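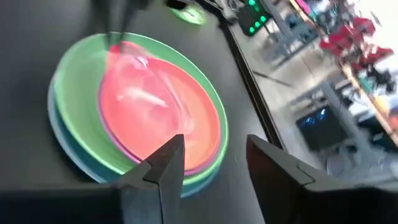
Colored plates in a stack, the red one on top.

Getting Stains and Smells Out of Everyday Dishes

My mother washed dishes the way other people say their prayers, and I suppose I caught it from her, because I can go on about this subject for longer than most of my family would like. Get yourself a cup of coffee and I'll try to keep it tidy!

Let's start with tomato sauce, which causes more grief than anything else in my kitchen. If a bowl or storage tub has gone orange, wipe out as much grease as you can with a dry paper towel before it ever meets water. Then mix baking soda with a little water until it's like toothpaste, spread it on thick and go to bed. In the morning rub it around with a soft cloth and rinse. Old stains may want a second night. A sunny windowsill helps too - I've had a tub on mine since breakfast and it's already paler than it was.

For smells (onion, mostly, and that one curry my son makes) I crumple up a sheet of plain newspaper, tuck it inside the dry container, snap the lid on and leave it a day or two. Wash it well afterward. My neighbor Benito Montes swears by a slice of lemon instead, and his containers smell lovely, so take your pick.

Tea and coffee rings in mugs come away with salt on a damp sponge. Use fine salt, please, and go gently on anything with a printed pattern. I took half the roses off a cup from my aunt's Fellau set that way and I still feel bad about it.

Now, gray marks on white dinner plates. People think these are scratches and throw the plates out, which breaks my heart. Very often it's metal rubbed off your knives and forks, and it will lift with a paste of cream of tartar and a few drops of water. Rub in little circles, rinse, dry, and have a look in good light.

Sticky labels on new dishes: warm them with a hair dryer and peel slowly from one corner. If there's glue left behind, a dab of cooking oil will loosen it, and then ordinary dish soap takes care of the oil.

A word about stacking, while I'm here. Let everything dry all the way before it goes in the cupboard, especially cups with lids. I put a paper coffee filter between my good plates, and a pack lasts me ages. Keep the stacks short enough that you can lift one in both hands without holding your breath.

And do change your sponge! Half the time when a clean plate smells funny it's the sponge that's to blame. I start a new one every other week and the old one goes under the sink for scrubbing boots and flowerpots.

Next month I'll get to burnt pans, which several of you have asked for, and the trouble I had with my Edwards kettle.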